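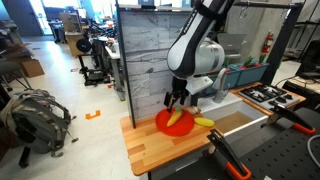

Gripper closed on the leafy end of the corn, right over the red plate.

Teaching by hand: our toy kitchen gallery

Posted Nov 1, 2024

Welcome to the kitchen! We've been showing a robot arm how to move toy food about since March, and it's still the best fun to be had in the Pledach workshop. One person steers the arm by remote control, the arm does the job, and every movement gets saved so that the learning software (ours is called Hikel) can study it later. A single go is called a demo, and we now have 1,099 of them.

The set

Everything happens on one small kitchen: a wooden worktop, a white sink with a curved grey tap, and a black toy stovetop with four burners. The two teal planters behind the sink are my favourite bit. They make the place feel lived in, and they give the steerer something to watch out for when swinging the arm back.

The corn

Corn is lovely to teach with because it's long and there are so many ways to get hold of it. Take it by the leaves and the rest can swing. Take it by the middle and you have to turn the gripper to match the way it's lying. We've recorded 136 corn demos and I'd happily do 100 more!

The banana

The yellow banana with green ends starts off flat on the worktop beside the plate. New steerers tend to come down too fast on this one, so we ask for 3 slow practice runs before anything is saved.

Steering

We use the Nernberg hand controller for most jobs. Move your hand, the arm moves; squeeze, and the fingers close. It takes an afternoon to stop thinking about it, and then it's a joy. For the fiddly jobs we switch to the Michalski method, where you hold the arm itself and guide it through the whole thing. Slower, but you get a real feel for where the joints want to go.

Next up

Pans on the stovetop, and fishing things out of the sink. I can't wait to have a go at the sink.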